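How to get tea and coffee stains out of your mugs
October 17, 2022
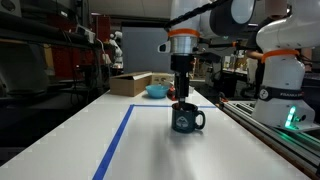 A dark mug with a printed front: go gently on the outside.

If your house is anything like mine, there's a shelf of mugs that all looked lovely when they came home and have slowly turned brown on the inside. I drink a great deal of tea, I leave the last inch in the bottom far too often, and I'd more or less accepted that my favourites were ruined. They weren't! All it took was a bit of bicarbonate of soda and an evening when I had nothing better to do.

What you'll need

Bicarbonate of soda (the ordinary baking sort)
A soft sponge or an old cotton cloth
White vinegar, for the stubborn ones
A kettle
A teaspoon

Start with the paste

Rinse the mug under the warm tap and tip the water out, but don't dry it. Put in 2 teaspoons of bicarb and add just enough water to make a thick paste, something like toothpaste. Rub it round the inside with your cloth, going in small circles and paying attention to the line where the tea usually sits. You should feel it start to shift quite quickly. Have a good go at the corner where the side meets the bottom too - I always miss that bit and then have to start again.

Leave the paste on for 8 minutes, which is long enough to put the washing up away, then rinse and have a look. Most mugs are done at this point.

If it's still brown

Rinse every trace of bicarb out first, or the next part will fizz up and you'll be wiping down the worktop. Warm 300 ml of white vinegar in a pan until it's steaming a little (open a window, it does pong), pour it into the mug and leave it for half an hour. Very old stains may want an overnight soak. Wash well with soapy water afterwards, and then once more, unless you like your morning cuppa with a hint of chip shop.

I did a big Dekmont soup mug this way in March that had been living in the shed with paintbrushes in it, and I drink from it now.

Mugs with pictures or gold on them

Keep the paste to the inside. Bicarb is mild but it is still gritty, and a printed badge or pattern can lose its shine if you scrub at it. For the outside, washing up liquid and a soft cloth will do. Anything with a gold or silver rim I wouldn't soak at all, just wipe.

Dark glazes are funny things, as you can't always see the stain. Run a finger round the inside and if it drags a little, there's tea on there.

Keeping them nice

A quick rinse straight after drinking makes the biggest difference. I'm hopeless at remembering, so I do the whole shelf with bicarb every couple of months while the radio's on. Metal teaspoons can leave grey marks as well, and the same paste shifts those.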